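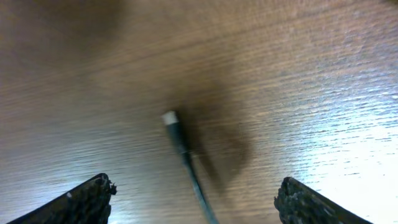 Coiling a thin cable so it stays flat

Before you begin, clear a piece of table as wide as your two arms. I work on a wood top, where a thin dark cable is easy to follow with the eye.

Step 1. Put the cable on the table with one end near the middle and let the rest run towards you. Do not pull it straight by force. If it wants to curve, let it curve.

Step 2. Wipe the full length with a soft dry cloth, any colour. Keep the cloth away from the metal part of the plug.

Step 3. Hold the cable 2 cm behind the plug, never by the plug itself. Make the first loop as big as your open hand. With a cable of 200 cm you will get a small, neat bundle.

Step 4. Make the next loop under the first one, and then over, and so on. It feels strange at the beginning - after a few cables the hand remembers it. If a loop jumps up, turn the cable a little between your fingers and lay it again.

Step 5. Close the bundle with a fabric tie. I use the narrow ones from Mosenton, pack no. 3314, but a piece of soft string is also good. Leave the tie loose enough to put one finger under it.

Step 6. Write on a paper label what the cable is for and store it lying down. My drawer takes 3 bundles side by side. Since August I keep the longer ones in a shoe box.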